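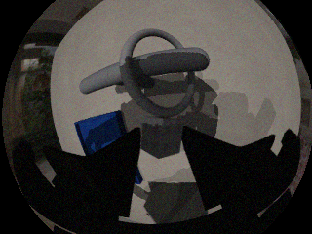
*Ring, bar and blue object from the gripper side, in simulation.*

**Ring handling at Heltmont: status, 20 Feb 2023**

The Heltmont finishing shop is moving its ring transfer step to a robot arm. The job is narrow: rings hang on a crossbar stand after inspection and have to go into a shallow tray for packing. At present the transfer is done by hand on both shifts, 40 rings to a batch, and it takes up most of one bench position.

Simulation work began in January under the project name Rindonness. The model covers the arm, the two-finger gripper, the stand and the tray. Surroundings are taken from a stock interior and have no bearing on the results. What matters is the approach angle — a ring can sit tilted on the bar, and the fingers have to close on the tube without pushing against the post.
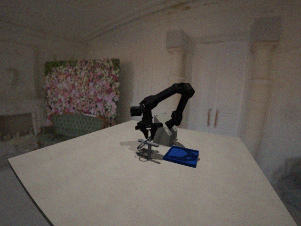 The other open point is release height. Too high and the ring can bounce off the tray rim; too low and the fingertips touch the tray floor. In the latest set of runs, 87 percent of transfers ended with the ring flat in the tray. The remainder are being sorted by failure type before any parameters are changed.

For bench staff, the change looks like this:

- Inspection stays manual. The arm does not judge surface finish.
- Operators load the stand and clear the tray. They do not reach across the table while the arm is enabled.
- The transfer position becomes a cell-minding position covering 2 stands, with 12 hours of paid training beforehand.
- Shift lengths and pay grades are unchanged.

Wulwood will supply the guarding and the stop circuit. The Cáceres site already has the same guard layout, and its lockout sheet will be adapted for our use. Draft copies are in the binder at the shift desk — please mark corrections in pen on the sheet itself. 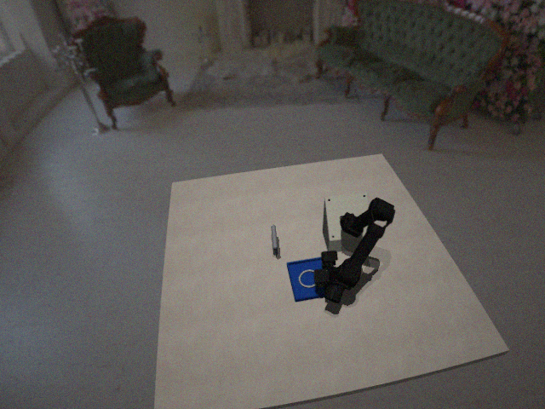 **Who restarts the arm after a dropped ring?**

The operator minding the cell. Press stop, wait for the lamp to go steady, remove the ring, send it back to inspection, then reset from the panel. If the same stand drops a second ring in one batch, leave the arm stopped and call maintenance.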